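Moving the replay tool off the control machine

January 16, 2024

I spent most of the past few weeks on the part of our suturing setup that I like least, the code that records a session and plays it back. It mostly works now, so I am writing down what I changed while I still remember it.

Some background for people who haven't read the older posts. We run two instrument arms over a tissue pad. The controller is a C++ process we call Pinto. It takes tool poses from the master side or from a planner and turns them into joint commands. The planner is Python and lives in a repo called Nelura. Between them sits a message layer that has been rewritten twice, both times by me, and I take the blame for both versions.

The old recorder was a thread inside Pinto. It woke up every cycle, copied the joint state and the commanded pose into a buffer, and wrote the buffer to disk when it filled. The images came from a separate process with its own clock. To line them up afterward we had a script that searched for the best time offset by comparing tool motion in the images to tool motion in the joint data. It was slow, and on sessions where the tools sat still for the first minute it picked the wrong offset without complaining.

In June, Kurniawati Sutanto went through a batch of recordings and found that the offset was drifting within a single file. The images would be aligned at the start and 44 milliseconds late by the end. For driving the needle through, that doesn't matter much. For the handoff between the two graspers it matters a lot, because a label that says "jaws closed" lands on an image where they are still open. We had been training the grasp detector on those labels.

So the first thing I did was get one clock. The camera process and Pinto now run on different machines, and both stamp messages from the same PTP source. I had put this off for a long time because the network card in the camera machine didn't support hardware timestamps. I finally replaced the card. It took an afternoon, most of which went to finding a screwdriver that fit.

The second thing was to take the recorder out of Pinto. The write to disk was supposed to be off the real-time path, and it was, except when the buffer filled faster than the disk could drain it. Then the copy blocked on a mutex and the control loop missed a cycle. You could feel it on the masters as a small tick. I had been blaming the ticks on the cable tension in the left wrist and had re-tensioned it more than once.

Now Pinto publishes its state into a shared memory ring and never waits for a reader. A small bridge process on the same machine reads the ring and sends it over to the recording machine. If the bridge falls behind, it loses samples and writes a gap marker. I would much sooner have a gap in a log than a stall in the loop. On the test recordings so far there are no gap markers outside the ones I caused on purpose by pausing the bridge.

The file format changed too. The old one was a raw dump of a C struct with a version number at the front, and the version number had not been bumped when we added the second gripper joint. Reading old files meant guessing from the file length. The new one stores the schema in the header. I wrote a converter for the old files, and it got through 509 of them before it hit one it couldn't read. That one turned out to be a text file somebody had renamed. I moved it out of the folder and the rest converted fine.

Playback is where the work shows. The replay tool, Kivari, opens a recording and serves it over the same messages the live system uses, so the planner and the detector can't tell the difference. You can step one image at a time, run at any speed, or jump to a labeled event. Jumping used to be painful because we had to read from the start of the file. There is an index now, one entry per 100 messages, and a jump feels instant on every file I've tried. 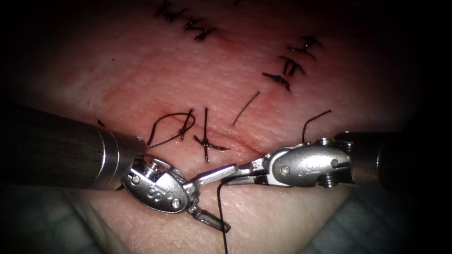 The thread tracker gets the most out of stepping. It fits a curve through dark pixels, and it has two habits I have been trying to break. When the thread crosses itself it sometimes takes the wrong branch and ends up following the tail. When the thread passes near a finished knot it wants to include the clipped ends. Both problems show up for a few images and then go away, so on live runs I only ever saw the planner hesitate and then continue. With stepping I can stop on the first bad fit, change a weight, and run the same stretch again.

What helped most was giving the tracker a memory of where finished stitches are. Once a knot is labeled as done, pixels near it count for less. It's a crude fix and it will fail if the thread really does lie across an old knot, but the number of jumps to the wrong branch went down enough that I'm leaving it in. The better fix is probably to carry the thread length from one fit to the next and refuse any curve that suddenly gets longer. I have that half written on a branch.

Glare on the metal parts is still a problem for the wrist pose estimate. The highlights move with the tool and the edge detector likes them too much. I tried masking everything above a brightness threshold, which removed the highlights and also a good part of the wrist outline. For now the estimate leans on the joint data when the two disagree, and that depends on the hand-eye calibration being decent. I redo the calibration whenever the camera mount gets touched.

Things still on the list: the bridge has no reconnect logic, so if the recording machine reboots you have to restart the bridge by hand. Kivari can't play two recordings side by side, which I want for comparing planner versions. The label editor crashes if you undo past the first label. And the default image queue is set to 50, which is too small when the disk is busy with something else. I'll change that one tonight.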